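Chapter 5
Small Storage: Drawers, Boxes and the Things We Keep in Them

What you will study in this chapter
How a small drawer cabinet is built and why it is used on a table
How to choose the contents of each drawer
How to open and close small drawers without moving the cabinet
How to keep the order after the first week

5.1 A cabinet on the table

When people speak about storage at home, they usually think of the wardrobe, the kitchen cupboard or the shelves in the hall. These are large pieces and they have their own chapters in this book. The present chapter is about something smaller. It treats the cabinet that stands on top of a table or a desk and has two or three drawers, each of them not much bigger than a hand.

Such a cabinet has a simple task. It takes the small things which otherwise lie on the table, and it keeps them near. Keys, stamps, batteries, sewing thread, paper clips and spare buttons are typical examples. In a large drawer these things slide to the back and mix with each other. In a small drawer they stay where the hand can find them.

Rebecca Barbieri taught home management for many years in the town of Ham, and she asked her students to write down each small object they had searched for since the morning. One student, Vignesh Iyengar, filled a whole page. The list was then divided into two groups: things used every day and things used only at times. This division is still the best beginning, and we shall use it in the exercises.

5.2 Upper drawer and lower drawer

The upper drawer is the easier one to reach when you are sitting, so the daily things belong there. The lower drawer is for things that can wait. If both drawers are mixed, the owner opens both of them each time, and the cabinet becomes slower to use than a plain bowl.

Most small drawers have one knob in the middle of the front. A knob must be pulled straight. When it is pulled to one side, the drawer turns a little inside the cabinet and can stick. A light cabinet has also a second problem, for it may travel over the table together with the drawer. Put one hand on the top while the other hand pulls, or fix thin felt pads under the corners.

It is also wise to open a drawer only as far as you need. Many small drawers have no stop at the back, and a drawer that comes out completely will drop its contents on the table or on the floor. 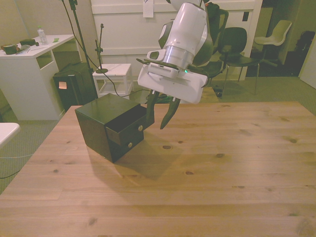

Should a small drawer be filled to the top?
It is better to leave a little space under the upper edge. A full drawer catches on the cabinet when it is closed, and the things at the bottom are soon forgotten.

5.3 Before you begin

For the exercises you will need one cabinet with two drawers, a soft cloth and a sheet of paper. Empty both drawers and wipe them inside, also in the corners. Then write your two groups on the paper, as explained in 5.1, and keep the sheet until you reach the end of Chapter 6, where the same list will be used for kitchen drawers.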